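I bought the Flovlow black cloth in September, the big one, after ruining yet another tablecloth with candle wax. I wanted something plain that I could throw over the craft table when people come by, and then whip off again when I need the white top for cutting and gluing. It was 14 dollars with shipping, so my hopes were pretty modest!

First thing to say is that it's properly matte. My old one from Teixeira had a sheen to it that showed every crease under the ceiling light, and this one just sits there being black. It's big too – I can let it hang over the front and still have plenty to bunch up at the back.
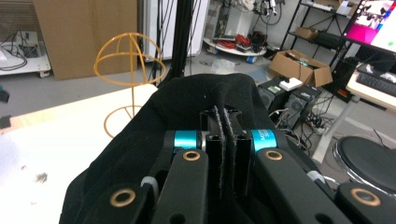 Creases are my one real complaint. It comes folded up tight in a little bag, and if you're the type who wants a crisp, flat drape, get the iron out before your guests arrive. I gave mine 11 minutes on medium and most of the lines went, except for one stubborn fold near the middle that I now hide under a bowl. If you like a loose, rumpled look (I do, mostly) you can skip all that.

The other thing is lint. We have a gray cat, so you can imagine. A sticky roller gets it off fine, but I wouldn't put this on a couch.

My neighbor Dwight Morin borrowed it for his stall at the Sonthorpe market and came back asking where to get one, and he's now on his second. I've washed mine 2 times on cold and the color hasn't budged. Four stars from me, and I'd buy it again in dark green if they ever make it.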